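주방 정리용 로봇팔 예산 좀 봐주세요

작성자: 레다바다위
집에서 쓸 팔 한 대를 알아보는 중인데요, 시킬 일은 가스레인지 위 정리예요. 프라이팬에 걸쳐진 체크무늬 행주 걷기, 그다음 냄비랑 팬 옮기기. 작업할 자리는 이렇습니다. 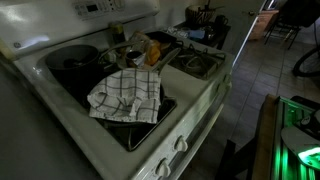
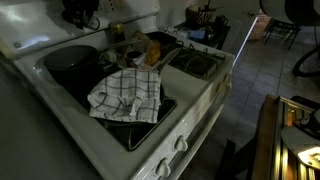
최종 수정: 10월, 오후 6:40 (작성자가 수정함)

후보는 Dilludow 중고랑 Widell 신품이고 예산은 대략 273만 원이에요. 그리퍼까지 이 안에서 끝내고 싶은데 무리일까요?

ivana_bravo
행주가 문제네요 ㅎㅎ 저렇게 뭉쳐 있는 천은 싼 집게로는 자꾸 놓쳐요. 저라면 팔은 중고로 가고 그리퍼에 돈을 더 씁니다. 예산의 40%는 떼어 두세요!

수티엔푸
전 반대요. 중고 팔 샀다가 관절 하나 나가서 6주 기다린 사람입니다... 부품값보다 기다리는 게 더 힘들었어요. 신품 사고 그리퍼는 기본형으로 시작하세요. 행주는 나중에 해도 되잖아요.

ivana_bravo
순서상 행주를 먼저 걷어야 팬을 잡죠;; 나중에 할 수가 없는데요?

수티엔푸
그건 손으로 걷으면 되죠. 처음부터 다 시키려니까 예산이 터지는 거예요.

몬세우에르타
두 분 다 무게 얘기를 안 하시네요. 뒤쪽 깊은 냄비, 내용물까지 들 건가요? 팔을 쭉 뻗은 상태에서 들 수 있는 무게를 꼭 물어보세요. 카탈로그 맨 앞 숫자만 믿었다가 저는 2번 반품했어요. 그리고 뒤쪽에 통이랑 작은 물건들이 모여 있어서 손목이 두꺼운 모델은 걸릴 것 같아요.

레다바다위
빈 냄비만 들 거예요. 손목 굵기는 생각도 못 했네요, 감사합니다. 고정대는 다들 얼마나 잡으셨어요? 왼쪽 진회색 상판에 물릴까 하는데요.

fulgencio_h
상판 두께부터 재세요. 클램프가 안 맞으면 받침대를 따로 짜야 하는데 그 돈이 은근히 커요. 저는 Skullamix에서 클램프만 따로 샀고 아직 잘 씁니다.

레다바다위
오늘 저녁에 재 보고 Widell 쪽에 손목 치수도 문의할게요. 답 오면 여기 올리겠습니다.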